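Robot that takes old PCs apart: is the open day worth it, and is any of it real?

Posted in Automation and Repair
Posted by grumpybench, 01/08/2018

I run a small refurb shop (three of us, mostly ex-office desktops) and I've been invited to an open day at Korura, where they're showing a robot working on used computers. The invitation is full of the usual talk. "Transforming the teardown line," that sort of thing. I've been to enough trade demos to know that the machine usually does one thing, on one unit, that somebody set up that morning.

Before I give up a working day and a 200-mile drive, has anyone here seen it? What I want to know:

Does it work on a closed case, or does a person open it first?
Does it handle cables?
How long per drive?
Can you ask to see it fail?

I'm not against automation. I'd love to stop pulling drives by hand. I just don't believe brochures.

3 answers

Edeltraud Berchtold
Accepted

I went to the November session, so they may have improved things since. Taking your points in the order that mattered to me.

Opening the case. The side was already off when they let us in. I asked who took it off and was told "that's outside the scope of the cell." So a person did. If your labor is mostly in screws and side panels, as mine is, you can stop reading.

Getting at the drive. They had a Dell desktop, and credit where it's due, it was a sensible pick, with two drive carriers side by side in a cage under the power supply. Those blue plastic carriers are made to be released by hand without tools, so the robot is being asked to do about the easiest drive removal there is. The fingers go in low, near the bottom clips, and there isn't a lot of room in there.

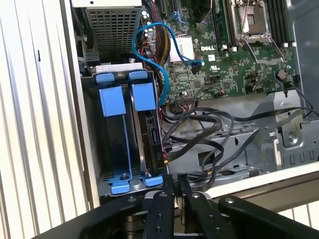

Cables. This is where I got unhappy. There's a tangle of them across the lower part of the case and they stayed there the whole time. I asked the young man from Skurnix, who had done the programming, whether the robot could unplug a SATA lead. He said it was on the roadmap. I've been hearing about roadmaps for 14 years.

Speed. They wouldn't give a figure per drive. The handout said 246 successful cycles but gave no number for attempts, and when I asked how many attempts, the subject changed to lunch.

Failure. Yes, you can ask. I asked them to shift the case a finger's width on the table. They said it would need "re-teaching." Draw your own conclusions. To be fair, they said so openly in front of everyone, and I've had worse answers from bigger companies.
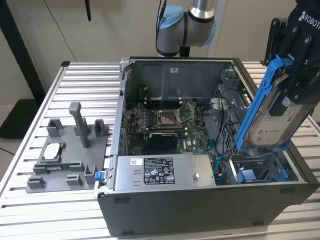
My own shop does mixed lots, so what I care about is changeover. A pallet comes in with small towers, slim desktops and a few all-in-ones, and no two in a row are alike. I asked what happens when the next unit is a different shape and got a long answer about fixtures. The plate they had next to the computer is a fair picture of what that means: separate gray holders standing up all over it, a tray with a processor in it, a slotted one with a memory module on edge. Somebody has to design that, print it or mill it, and bolt it down where the program expects it. Nice work, very neat, and I would need a shelf of them. Also ask which direction they're demonstrating. Some of what we saw was a drive in its blue caddy being held right over the bay, and two people near me were arguing over whether it was coming out or going back in. If you only want drives out, make them show you that, start to finish, with no cuts for talking.

Would I go again? Only if I was in the area. Bring one of your own machines and ask them to try it. They said no to mine.

Alois Schnyder

I think the answer above is a bit hard on them. It's a demo cell, not a product, and they do say that if you read the second page of the invitation. What impressed me was that it could grip the caddy without crushing it. Could I use it tomorrow? No. I still learned more in one afternoon than from the Rüegg webinar, where all we got was slides.

Go for the second half. The first hour is speeches. Parking is behind the building and fills up early.

On failures, I saw it stop once and wait for the operator to clear it. I didn't catch the cause and he didn't offer one.

zavfan_3

we looked at Zavmont instead, they quoted us and the price was silly. just hire a student

Comment from grumpybench: Thanks, Edeltraud, that covers most of what I wanted. I've written to ask if I can bring two of our own units with the lids on. If they say no I'm staying home.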